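Gurnevar Shared Workshop forum > Builds
Started by Rami C., April
2 min read

rami_c
Toy sorter update! Gripper servo swapped, new firmware on, and the arm finally gets through a full pick cycle without me hovering over the stop button.
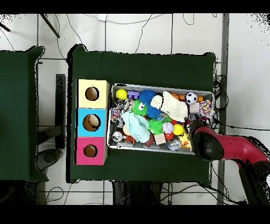 Grip force is where I'm stuck. One setting for everything is hopeless — a rigid block wants a firm squeeze and a knit cloth just bunches up. I've got a baseball, a rubber duck and a couple of green spiky balls all in the same tray, so I'm thinking of a lookup table per toy.

lhinds
Love it!! But no lookup table, please. You'll be at 500 entries by summer. Read the motor current and stop closing when it climbs.

hadi_k
Disagree. Current on cheap servos is noise. I logged 16 picks on mine and couldn't tell foam from wood.

lhinds
Did you filter it?

hadi_k
...no

rami_c
Ha, okay, trying current first with a filter. Will post the log tonight!

Contact the moderators | © Gurnevar Shared Workshop | Back to top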